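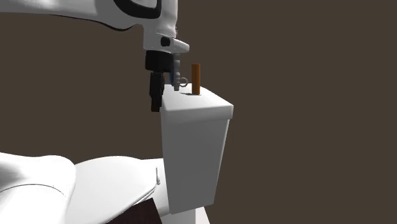

So I finally went to the Hikent open day! I've walked past that building for years (it's the one behind the tile warehouse) and always assumed they made filing cabinets or something. Nope, robots. Well, robot arms, and the software that teaches them what to do, and quite a lot of it happens on a screen before a real arm gets anywhere near it.

I got there far too early and ended up in the first group, 16 of us squeezed into a room with a kettle at one end and a massive monitor at the other. Lakshmi Kaimal ran the demo and she was brilliant, really patient with the daft questions, of which I asked most. She's been on a project called Resirberg for 2 years and it's all about small fiddly jobs: picking up a part, lining it up, putting it where it belongs. The simulated arm is a handsome white thing with a black gripper, and the day's job was laid out on top of a tall white block, with an orange peg standing up and a little grey metal piece with a ring on its side right next to it.

I thought, well, I could do that with my eyes shut. Then she let us have a go with the controls and I was hopeless! You're looking at a flat screen, so you think your fingers are right over the thing and then you swing the view round and you're miles off. A lad of maybe ten had a turn after me and was much better, and he was very nice about it, which made it worse.

What I hadn't realised is how many times they run the same job. Lakshmi said her team will do 300 tries before lunch, shifting the bits about slightly each time, and then go through the bad ones over a sandwich. I asked if that got boring and she said the bad ones are the fun part, because an arm that misses by a hair can do some very silly things. She showed us a few of her favourites and the whole room was in stitches.

After that there was a talk about something called Hiltero, which I'll admit lost me by the third slide (lots of graphs, tiny writing), so I slipped out and had a second slice of lemon cake. Very good cake, by the way.

They're doing another one in spring and I've already put my name down. Wear a jumper if you go, that demo room is freezing, and the car park fills up quickly so take the bus if you can.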